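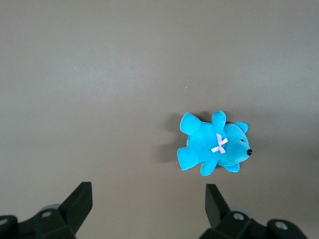 How far from the wall should the Zodport dehumidifier stand?

Leave 8 inches clear on all sides and keep the top grille open. In a small bedroom or playroom, a spot near the door usually works best, as long as the door can swing without touching the unit.

Print | E-mail

Section 3. Setting up the unit

1. Stand the unit upright on a hard, level floor. If it was carried or shipped on its side, leave it upright overnight before plugging it in.

2. Pull out the bucket from the front. Remove the tape and the foam block from under the float. The float must move up and down freely.

3. Slide the bucket back until it clicks. The unit will not start with the bucket out of place.

4. Plug the cord straight into a grounded wall outlet.

CAUTION: Do not use an extension cord or a power strip. Do not run the cord under a rug.

5. Close the windows and outside doors in the room.

6. Press POWER. The fan starts first. The compressor follows after a short delay.

7. Press the up or down arrow to set the humidity. For the first few days, use the lowest setting. After that, 50 percent suits most rooms.

Note: The display shows the humidity at the unit, so a reading taken on the other side of the room may differ.

Continuous drain (optional)

1. Switch the unit off and unplug it.

2. Unscrew the cap at the back and keep it. You will need it if you go back to using the bucket.

3. Screw on a garden hose, hand tight, with the washer in place.

4. Run the hose downhill to a floor drain. Any raised section or kink will send water back to the bucket.

CAUTION: Do not drink the collected water or give it to pets.

First week

Empty the bucket when the red light comes on. A damp basement may fill it more than once a day at first. Some warm air from the top grille is normal. Keep small items, curtains and loose bedding away from the intake, and do not hang laundry over the unit.

Check the filter at the end of the week. If it is gray with dust, rinse it under cool water and let it dry completely before putting it back. Filter care is covered in Section 5.

Print | E-mail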